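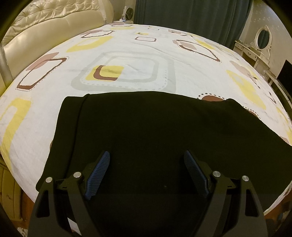 14 May 2020

I've been meaning to sort out the bedding since December, and this week I finally got on with it. We have far too much of it for two beds. Some came with us from the old flat, some was given to us, and some I bought in sales and never took out of the packet.

The sheet I kept back until last is the white fitted one with the big rounded squares on it, in pale yellow, browns and light grey. It's a Pillumetti one. I bought it from the Danance shop before it moved out of town and I've never seen the pattern since. It had matching pillowcases, but one of those went at the seam and the other has been a duster for a while now. I still like the sheet more than any of the plain ones. The dotted lines round the shapes look a bit like stitching from the doorway, though they're only printed.

It creases. I've stopped minding. I used to iron fitted sheets, which took ages, because you can't get the corners flat on a board whatever you do. Now I peg it out by the corners, bring it in while it's very slightly damp and put it straight on the mattress. Most of the creases drop out overnight. The ones in the middle stay a bit longer.

The bed is also where I fold everything, as there's no other surface in the house big enough. The kitchen table is all right for tea towels and pillowcases. Anything longer and it ends up on the floor at one end. So the order on a washing day is: clean sheet on the bed first, then the dark things folded on top of it, then everything put away before the duvet goes back on. If I put the duvet on first I can't fold anything properly, it all sinks.

Black fabric is the worst for this. I can't see where the edges are in the evening with the lamp on, and half the time I've folded something in thirds before I notice a sleeve is still inside. Against a pale sheet it's much easier to see what you've got. I lay it out flat, smooth it from the middle outwards, then bring the far side over. Any ridge left in it at that point will still be there when you take it out of the drawer, so I go over it again with the flat of my hand. It also picks up every bit of fluff going - the lint roller lives on the windowsill for that reason.

As for what's gone and what's stayed. I kept 2 fitted sheets for our bed and 2 for the spare. That sounded mean when I wrote it down, but one on and one in the wash is how we live anyway. The flannel set stayed too, for the winter. The single sheets from when the spare room had bunk beds are in a bag for the animal rescue at Orkstead, who take old bedding if it's clean and has no elastic in it. They aren't collecting at the moment, so the bag is in the hall and will be for a while yet. The elasticated ones I've cut up for dust sheets, as the landing needs painting.

The thread count business I've given up on. I have a 200 one that has lasted for years and an expensive one that went thin in the middle after a couple of winters. The old one is rougher but it dries quicker, and I'd buy it again if I could find the label. All I can say is that deep corners matter more to me than anything on the front of the packet. Our mattress is a thick one, and a shallow sheet pings off the corner at the head end some time in the night.

The airing cupboard is the next job. The shelves are slatted and things slip down the back, and I found a bath mat behind the tank that I'd replaced. I've ordered a couple of Devadiga shelf liners, which are taking their time to arrive like everything else just now. Until they do, the towels are in a pile on the chair and the spare pillows are on top of the wardrobe.

If anyone has a way of folding a fitted sheet that makes an actual rectangle, please leave it in the comments. I've tried the one where you tuck the corners into each other and I get as far as the third corner. Mine are rolled up and held with a hair bobble, and they fit on the shelf well enough.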